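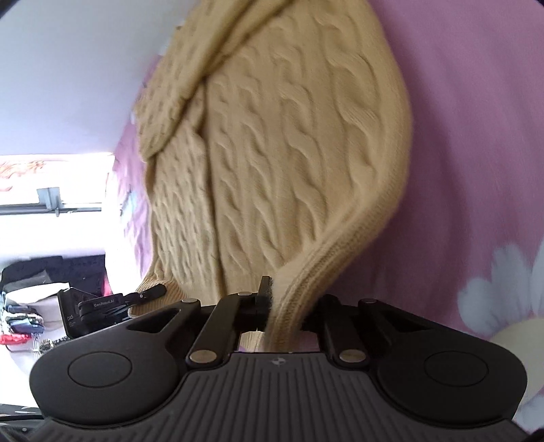 Should a heavy cable-knit sweater be stored on a hanger or folded?

Fold it. A heavy knit stretches at the shoulders when it hangs for a long time, and the cables pull long and narrow.

Home Guides Storage Parts Contact
Search this guide Enter model or keyword Go

Trokari Knitwear Storage Set, Model 3023
Section 4: Handling, Folding and Packing Heavy Knits

This section covers sweaters, cardigans and long scarves in cable, rib and other thick stitches. For thin knits and T-shirts, see Section 3. For washing, follow the label sewn into the garment.

You will need:
The storage box and lid
The folding board
2 cotton liner sheets
A flat surface wider than the sweater with its sleeves spread out

A made bed works well as the flat surface. Smooth the blanket or sheet first and close any nearby window if the air outside is damp.

4.1 Before you fold

1. Check that the sweater is clean. Look at the cuffs, the neck and the underarms in daylight.

2. Feel the thick parts for damp: the hem, the cuffs and the places where two cables cross. These dry last. If any of them feel cool against the back of your hand, lay the sweater out flat and check again in the evening.

3. Remove pins and brooches. Fasten any buttons or zippers.

4. Look for pulled loops. Ease a loop back in from the wrong side with a blunt needle. Do not cut it.

CAUTION: Do not pack a sweater that is even slightly damp. The box has a close-fitting lid and moisture will stay inside.

4.2 Lifting and laying out

1. Put one hand under each shoulder and lift the sweater as a whole. With a long or very heavy garment, gather the body loosely over your forearm first.

2. Lower the hem onto the bed, then let the rest follow. Keep hold of the shoulders until the body is down.

3. Find the sleeves. On a thick knit a sleeve often rolls up on itself and lies across the front. Unroll it from the shoulder toward the cuff.

4. Turn the sweater face down. Pat the back flat with open hands and do not pull at the sides.

NOTE: Lifting by one point of the ribbed hem draws the rib into a narrow bunch and puts the weight of the garment on a few stitches. If this has happened, lay the sweater flat, spread the rib with your fingers until it is even, and leave it for 20 minutes before folding.

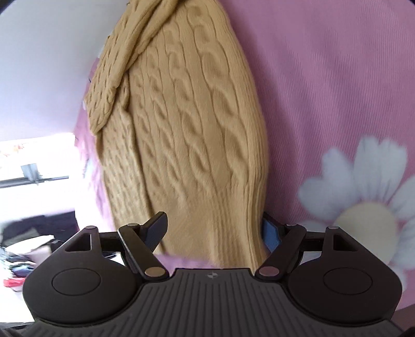

Photo: Kumiko Aoki for Tollness Home Guides

Cable knits have a built-in guide for folding. On a knit like the tan one in the photo, the cables run down the body in parallel columns. Use them to keep your folds straight. A column that leans to one side after you lay the garment out means the body is twisted, and it needs to be patted straight before you continue.

4.3 Folding with the board

1. Place the folding board on the back of the sweater, with its short edge just below the neck. Center it between the cable columns.

2. Fold the left side of the body over the board. The fold should fall between two cables. A fold along the top of a cable makes a bulky edge and can leave a mark.

3. Lay the left sleeve straight down over the folded side, with the cuff pointing at the hem. If the sleeve is longer than the body, turn the cuff back up.

4. Repeat with the right side and the right sleeve. The sleeves should lie next to each other and not on top of each other.

5. Slide the board out toward the neck. Hold the layers down lightly with your other hand.

6. Bring the hem up to the middle of the back. Then fold once more so that the bottom edge meets the neck.

7. Turn the sweater over. The front should be smooth and the neck should be at the top.

NOTE: For a very thick sweater, leave out the second fold in step 6 and store it as a longer bundle. It takes up more of the box floor but the lid closes without pressing on it.

NOTE: The board in earlier sets, sold under the Delus name, has rounded corners and is slightly narrower. The steps are the same. Leave a little more of the body on each side of the board so the bundle comes out the right width for the box.

4.4 Folding a scarf or a piece without sleeves

1. Lay the piece flat, right side down.

2. Straighten any edge that has curled. Long knits tend to roll inward at the sides, and the roll will set into the fabric if it is stored that way.

3. Fold in half lengthwise only if the piece is wider than the box.

4. Bring the ends to the middle, then fold in half again. Do not knot or twist it.

A scarf can also be rolled – start at one end and keep the roll loose enough to push two fingers into the center.

4.5 Packing the box

1. Line the box with one cotton sheet. Let the edges hang over the sides.

2. Put the heaviest sweater in first, folded edge toward the front.

3. Place the next one the other way around, so the thick folded edges do not all sit on the same side.

4. Stop when the top layer is level with the line molded inside the box. Press with a flat hand. If the stack springs back above the line, take one item out.

5. Lay the second cotton sheet on top and fold in the hanging edges of the first.

6. Fit the lid at the back, then press down along the front until both catches close.

CAUTION: Do not sit or stand on the box. Do not place it against a radiator or under a window that collects condensation.

CAUTION: Do not use the box with a vacuum bag. Flattening a cable knit for a whole season can crush the raised stitches, and they may not recover fully.

4.6 During storage

Open the box once in July if you pack in spring. Take everything out, shake the liner sheets outdoors and refold each sweater along slightly different lines. Fumiko Kaneko, who wrote the original folding chart for Hattori, recommends moving the bottom sweater to the top at this point, and the chart inside the lid is marked for it.

Cedar or lavender sachets can go in the box. Keep them on top of the liner sheet and away from the wool itself, as the oils can stain light colors.

4.7 Common problems

The hem flares out after storage. Lay the sweater flat, push the rib together with both hands and cover it with a lightly damp cloth. Remove the cloth when it is dry and let the sweater dry completely.

There is a crease across the front. Hang the sweater over a padded rail at the waist, not from the shoulders, for an hour. Light steam from the wrong side will help. Keep the iron off the surface.

The bundle is wider than the box. The side folds were made too far out. Unfold, move the board so the same number of cable columns lies on each side, and start again from step 2 in 4.3.

The lid catches do not close. Check that the liner sheet is not caught in the back edge. Replacement catches are listed under Parts in Section 6.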